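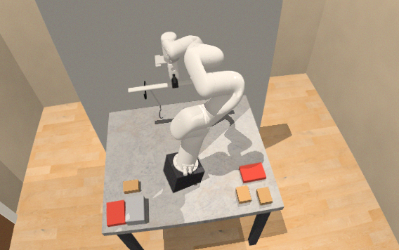
Figure 1. Small room, light wooden plank floor, pale gray marble-textured tabletop (render).

Parnberg School of Interiors
Surfaces and Finishes, Unit 5
Does a light floor make a room look bigger?
Handout revised February 2021

Before you read on, write down your own answer and how sure you are of it. Keep the paper. We will come back to it in the seminar.

1. The claim

Most of you arrived on this course already believing it. Light floors open up a room, dark floors close it in. It is in the magazines, it is in the showrooms, and it was in the old version of this handout, which I have withdrawn. The usual wording is that pale surfaces "reflect light and create a sense of space." Look at how much is packed into that sentence. The first half is physics and can be checked with a meter. The second half is about what a person thinks when standing in a room, and a meter won't help you with it.

Three different things get called "bigger" and you should keep them apart in your written work:

Higher. The ceiling seems farther up.
Wider or deeper. The walls seem farther off.
Nicer. The person likes the room more and says "spacious" when asked why.

I suspect the third does most of the work in client interviews. A client who enjoys a room will agree to almost any flattering word you offer.

2. Where the evidence comes from

The Jemala flooring brochure in your packet says that 900 homeowners were asked about their new floors and that most found the room "more open" after a pale oak floor went in. Read the small print on the back page. The people asked had all just paid for the floor. Their furniture had been moved out and, in many cases, not all of it moved back. Walls had often been repainted in the same week. Nothing is said about people who put in a dark floor, so there is no comparison of any kind. I would not accept this from a student and I don't see why we should accept it from a seller.

The Pekenus paint guide does a little better. It shows the same room with three floor colors and asks readers to rate its size. But the three pictures were plainly lit differently. Check the window reveal in each one. If the palest floor also gets the brightest daylight, we have learned nothing about the floor. 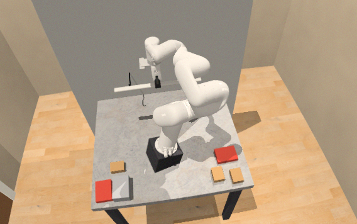 Contrast is the part of the problem the trade guides skip. They talk about a floor color as if it were seen alone, when a floor is always seen against whatever stands on it and whatever meets it at the edges. A pale floor under pale furniture may well let the edges of things soften. Put one very dark object in and the eye has somewhere to land. In the render, the floor is light wood and the table is gray, yet the thing I look at first is the block on the tabletop, with its flat, nearly black top turned at an angle to the table's edges. Ask yourself whether you would have guessed the size of that room from the floor at all. I would want to know the length of a plank before I guessed anything, and a catalog picture rarely tells you.

3. What you can fairly say

Pale finishes usually return more light than dark ones. Fine, and worth telling a client with a north-facing room. Gloss level matters too, and so does dirt, which the brochures leave out.

You may say that some people describe pale rooms as larger. You may not say that a given client will. You may certainly not put a percentage on it.

Plank direction is a separate claim and needs its own support. Do not slip it in here.

4. Task for next week

Visit the two end studios in the Guillot building, the ones with matching floor plans and different floors. Go alone, and go at the same time of day for both. Estimate the width of each before you measure. Write down the estimate in pen. Note what furniture was in the room and whether the blinds were open.

Bring your figures even if they look silly. Last January's group wanted to drop the ones that didn't fit, and I made them put every one back.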